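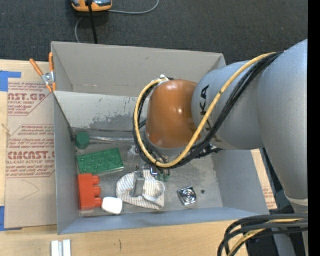

Março, seis e pouco da manhã

Dormi mal outra vez. Acordei às quatro com o vento na persiana e já não voltei a pegar no sono, de modo que aproveitei para tratar do fermento. Alimentei-o com farinha de centeio e água morna e deixei-o em cima do frigorífico, onde a cozinha é menos fria. Se às dez tiver dobrado, faço pão hoje. Se não, fica para amanhã e comemos o resto do de milho, que está duro mas torrado ainda serve.

Estou há 48 dias sem comprar pão. Comecei a apontar isto no calendário da despensa e agora custa-me parar de apontar. As primeiras semanas foram fracas: côdea pálida, miolo pegajoso, um pão que se abriu todo de lado. O que mudou foi o forno. Passei a ligá-lo muito mais cedo e a cozer dentro da panela de ferro da minha avó, com tampa na primeira parte e sem tampa no fim. A côdea ficou outra coisa.

Ontem fui à Mostari buscar farinha. Subiu de preço, como tudo, mas a T80 deles continua a ser a melhor que encontro por aqui. Trouxe um saco grande e outro pequeno de espelta, para experimentar. A senhora do balcão disse-me que a espelta leva menos água e menos amassadura. Apontei no verso do talão e depois deitei o talão fora com o saco de papel, por isso aponto aqui: menos água, amassar pouco.

Onze e meia

O fermento subiu bem, até à marca do elástico e um pouco mais. Fiz a massa com 67 por cento de água, que é onde me entendo. Já tentei mais e acabo sempre com massa colada aos cotovelos. Três dobras, com meia hora entre elas. Entre a primeira e a segunda estendi a roupa, e entre a segunda e a terceira telefonei para a Urevix por causa da fatura da água. Estive à espera quase 48 minutos para me dizerem que a leitura é feita por estimativa e que o acerto vem no mês seguinte. Fiquei na mesma, e a terceira dobra foi feita tarde.

A massa está agora na taça grande, tapada com o pano às riscas. A cozinha aqueceu com o sol e tenho de ter cuidado para não a deixar passar do ponto. No verão passado estraguei muitas assim, por ir à horta e perder a noção das horas.

Por falar na horta, as favas estão altas e algumas tombaram com o vento. Pus canas e fio. As ervilhas ainda não agarraram à rede. Apanhei 2 molhos de nabiças e deixei um à porta da vizinha, que me tem dado ovos.

Cinco da tarde

Cozi os dois pães. O primeiro cresceu direito e abriu no corte. O segundo ficou mais baixo, talvez por ter esperado cá fora enquanto o outro estava no forno – da próxima vez ponho-o no frigorífico. A casa cheira a pão até ao quarto.

Comi a ponta ainda morna, com azeite e sal. Sei que se deve deixar arrefecer, e o miolo estava um pouco húmido por causa disso, mas soube-me bem. Embrulhei o mais baixo num pano para congelar às fatias.

Acabei também o caderno de receitas que andava a passar a limpo. Faltava a broa, que a minha avó fazia sem medir nada e que eu tentei pôr em gramas. Não garanto que esteja certa. Escaldar a farinha de milho com água a ferver, isso sim, é obrigatório, e deixar repousar tapada antes de juntar o centeio.

Nove da noite

Sopa de nabiças ao jantar, com pão. Voltei a alimentar o fermento e guardei-o no frigorífico, que até ao fim da semana não cozo mais. Amanhã tenho de ligar outra vez para a Urevix e comprar elásticos, que o do frasco está a partir.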